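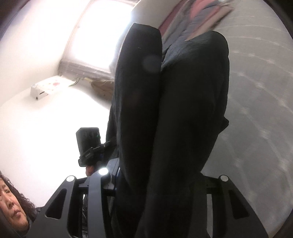 Endorsement from an advocacy group: does it count as a contribution on a town council candidate's report?

Posted by Dima Sayegh, Thursday, April 30, 2026

I keep the books for a first-time candidate for council in Kornthorpe. In March a housing advocacy group, Nuveck, voted to endorse her. They put her name on their website and told us they will also email their members. We did not pay for any of this. The group has its own political committee, which is registered separately and has not given us money so far.

The local report form has a line for "in-kind contributions" and the instructions define it as "anything of value." An endorsement obviously has some value to a campaign. Do I have to report it, and if so, at what amount? The filing threshold for itemizing is $200. I would also like to put the group's logo on our flyer and I do not know if that changes anything.

Masaru Kawaguchi

The endorsement itself is normally not a contribution. A statement of support has no market price and most local codes leave it out of the definition, either in the text or by long practice. What can be a contribution is the money spent to distribute the statement, and that depends on two things: who received it and whether your campaign had a hand in it.

Member email. Many codes exempt communications from a membership organization to its own members. Check that yours does, and check how it defines "member." People who only signed up for a newsletter often do not qualify.

Website listing. If the group posts endorsements on its regular site as part of its usual work, the added cost is close to zero and is usually disregarded.

Mail or paid ads to the general public. If the campaign supplied the text, picked the dates or approved the design, treat it as coordinated. The cost is then an in-kind contribution, valued at what the group paid the vendor, and it counts toward the contribution limit.
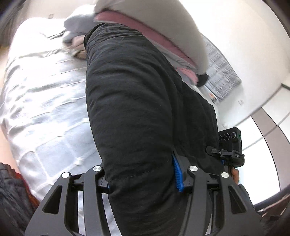
If the campaign had no part in it, the group reports it as an independent expenditure and you report nothing. Keep a note in your file of any contact with the group, including the questionnaire and the interview.

On the logo: get written permission. Your flyer is your own expense and goes on your report in the ordinary way, with your own disclaimer on it. Do not word it so that it reads as if the group paid.

The clerk can give you the definitions section of the code. Ask for the text and read it yourself, as the form instructions are a summary.

Ghiță

We had 5 endorsements in the Zandevthorpe school board race and reported none of them. No one ever asked. The only letter we got was for leaving the "paid for by" line off a yard sign. I would just call the clerk.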